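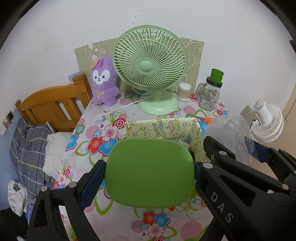
Ticket: Sample chapter download truncated; backer name entries missing from EPUB
Product: Grerudska reader files, build 50
Opened by: Eluned Trevor
Assigned to: Roel Groen
Priority: 3
Opened: October 19, 2021
Status: Resolved, one item carried over

Reported problem
The sample chapter of Clareck stops in the middle of a sentence in the EPUB version. The PDF is complete. Separately, readers who paid for a named character in the novel see the placeholder text BACKER_NAME in chapter 5 where their name should be.

Steps to reproduce
Download the EPUB from the sample page. Open in any reader. Go to the last page. Text ends at "the ferry had already".

Environment
Manuscript kept as a single word processor file. Converted with the Valtitz export script. Name list kept in a separate spreadsheet, merged at export.

Log

09:12 Roel Groen
Reproduced on desktop and phone. Same cutoff on both, so the reader app is not the cause. Word count of the EPUB body is exactly 2,000. The PDF runs longer.

09:40 Roel Groen
The export script has a sample limit setting. It is set to 2,000 words and applies to EPUB output only. PDF output ignores it. Eluned, was this set on purpose?

10:05 Eluned Trevor
No. I asked for the sample to end at the chapter break. I don't know what the number refers to.

10:31 Roel Groen
Limit removed. Script now stops at the first chapter heading after the sample start mark. Rebuilt. The last line is now the end of the ferry scene, matching the PDF.

11:18 Gwilym Hughes
Looked at the name merge. The spreadsheet header was changed from "Character" to "Character name" last week. The script looks for the old header, finds no column, and leaves the placeholder. No error is written -- it should fail here and it doesn't.

11:26 Gwilym Hughes
Header restored. Merge runs. Chapter 5 checked against the list. One entry is still wrong: the harbor pilot prints as "Russo Ubaldo". Surname and first name are swapped in the source row.

11:50 Eluned Trevor
It should be Ubaldo Russo. Corrected in the sheet. He also asked that the pilot not die before the storm, but that is a manuscript question and I will answer him by email.

13:35 Roel Groen
Rebuilt with corrected sheet. Curly quotes and chapter headings unchanged from the previous build. File uploaded, old file removed from the sample page. Readers who have the earlier copy need to delete it before downloading -- some apps keep the cached version under the same file name.

14:02 Eluned Trevor
Confirmed on my side. Ending is right, names are right. The italics in Cheng's letter are missing in the EPUB. Were they there before?

14:20 Roel Groen
They were not. The letter uses a custom paragraph style that the script drops. Separate fault, moved to its own ticket and assigned to Rhydian James.

Resolution
Word limit removed from EPUB export. Spreadsheet header restored. Name row corrected.

Carried over
Script to stop with an error when the name column is not found. Owner: Gwilym Hughes.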